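Skovwood Forum > Home and Kitchen > Oiling boards: how often, and with what?

kettle_lauritsen
Moderator
My wife's aunt gave us a chopping board with a card attached saying "oil monthly with love". I have now spent two evenings reading about oil and I'm less sure of anything than when I started. Mineral oil, walnut oil, beeswax, something called board butter that costs more than butter. What do people do? Assume I am lazy and will remain so.

naveenp
Posts: 1,465
Food grade mineral oil from the chemist. Slap it on, leave it overnight, wipe it off in the morning. Do it when the wood looks thirsty. I've used the same bottle for years and it is still half full, mostly of regret that I bought the big one.

dronance_vik
Mineral oil never sets though. You're just greasing it. It comes out again in the washing up and you start over. Raw tung oil, thinned, 2 coats, a month to cure, done for ages.

naveenp
Posts: 1,465
A month to cure. What is he meant to chop on in the meantime, his knee?

dronance_vik
A second board. People who cook have a second board.

kettle_lauritsen
Moderator
People who cook, he says.

Kamlesh P
I used olive oil for a year on the advice of my brother-in-law. Everything smelled like the inside of an old lunchbox. Sanded it all off in June with the back door open and the neighbours came out to look. Please don't use olive oil.

studen_table
Walnut oil is lovely but if you have anyone round with a nut allergy you'll spend dinner explaining yourself. Linseed for me. Takes a fortnight or so and smells of cricket bats.

naveenp
Posts: 1,465
"Or so" is carrying that sentence. My linseed was tacky for weeks. I put a loaf on it and the loaf stayed.

akash_m
Does any of it matter for bamboo? It's a grass, it hardly drinks. I gave mine a coat from the Mishra tin and most of it sat on top looking at me.

dronance_vik
It matters less. Still dries out at the ends. Thin coats, wipe off whatever hasn't gone in after 20 minutes. And never the dishwasher, whatever the label says.

akash_m
The label said dishwasher safe. The label and I no longer speak.

Kamlesh P
What's the groove like on a bamboo one? Mine is wood and has a groove that holds exactly one tomato's worth of juice and then gives up.

akash_m
Grooves are where the oil pools, so go round with a cotton bud or you get a sticky moat. My kitchen, bamboo one in the middle with the groove all round it, thicker wooden one nearer the front:

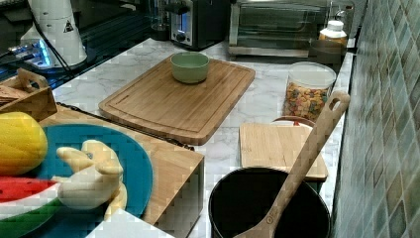

Reading time: 2 min

kettle_lauritsen
Moderator
Ignore the reading time, the new software puts that on everything over a certain length and counts the whole page. I've asked. Nice tiles, by the way.

studen_table
For the thick one I'd do the end grain twice as often as the top. It takes in far more oil there and that's where splits start.

dronance_vik
Agree with studen on that, if on nothing else. Still wrong about linseed.

naveenp
Posts: 1,465
So, mineral oil, as I said at the start.

dronance_vik
You are greasing it, Naveen.

kettle_lauritsen
Moderator
I've bought the mineral oil. Small bottle. The aunt is visiting next month and I intend to be found holding a cloth.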